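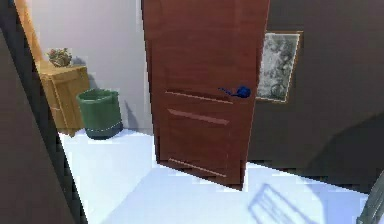

Chapter 7. Doors, Passages and the Use of Rooms

A door is the smallest piece of a building that the occupant operates by hand, and much of the law and custom of housing rests on it. It decides who may enter, what may be heard, and how air and light pass from one room to the next. Finish and hardware deserve the same attention as position in the plan. A blue lever handle on reddish-brown wood is easy to find at a glance, which matters to visitors and to persons with low vision.

This chapter considers the interior door in three settings: the entrance hall, the bedroom passage and the bathroom. Students should have read the account of load-bearing walls in Chapter 6 before proceeding.

The house at Histon, surveyed in part one, offers an early case. Its building account of 1651 lists payments for hinges and latches but none for locks - a sign that most rooms were open to the whole household. Later owners added doors as they added servants.

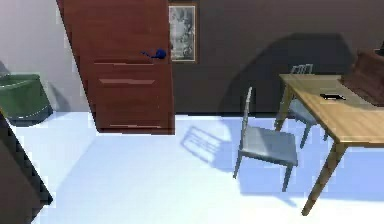

7.1 The door and the adjoining wall

A door claims more space than its opening. Wall area on the handle side should be left clear for the hand and shoulder, and pictures or switches placed there should not project. The Grunitz plan, discussed below, reserves 200 mm on that side and 100 mm on the hinge side.

7.2 Small rooms

In a small room the swing of the door often governs the placing of every fixture. The designer should draw the full arc before fixing the position of the basin.
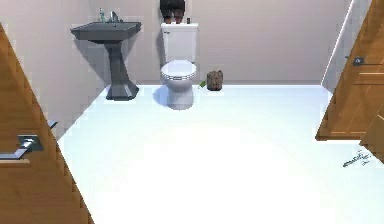
Where the arc and a fixture conflict, the door may be rehung to open outward, provided that it does not obstruct the passage. The Latuheru apartments adopted this solution on all floors.

Key terms: leaf, rose, stile, rail, swing, clear opening.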